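Finishes and Surfaces, Unit 4: Setting Out Wall Tile
Handout for the Thursday group

Bring this sheet to the Skukeck workshop along with a pencil, a level and a tape.

Setting out means deciding where every joint will fall before any adhesive is mixed. Most bad tile jobs were bad at this stage.

1. Measure the wall
Take the width at the top, middle and bottom. Use the smallest figure. Do the same for height. Our practice wall at Dutisia is 1,062 mm wide at its narrowest point.

2. Find the center
Mark the middle of the wall and draw a plumb line. You can put a joint on this line or center a tile on it. Try both on paper and pick the one with the wider cuts at the ends. Cuts under 50 mm are hard to make cleanly and look mean in a corner.

3. Draw the level line
Floors are rarely level. Fix a straight batten one full tile above the lowest point of the floor, and work up from there. The bottom row goes in last and is cut to fit.

4. Mark a gauge stick
Lay tiles in a row on the floor with spacers between them and mark the joints on a length of batten. Hold the stick against the wall to see where joints will meet windows, shelves and outlets. Allow for 2 mm spacers unless the job sheet says otherwise.

Homework: draw the Omerović bathroom wall to scale, with all cuts shown. Reading is in the Skatska course pack, the chapter on joints.

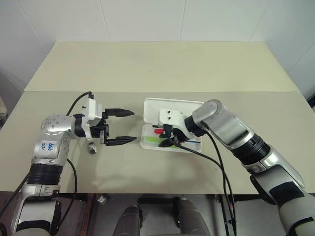

Grout color changes how much of your setting out people notice. A white joint on white tile hides small errors, and the wall reads as one surface. Thin gray lines between large white squares, as on the wall behind the table, draw the grid plainly, so a joint that drifts will be easy to spot. Check every second row with the level if you plan to use gray.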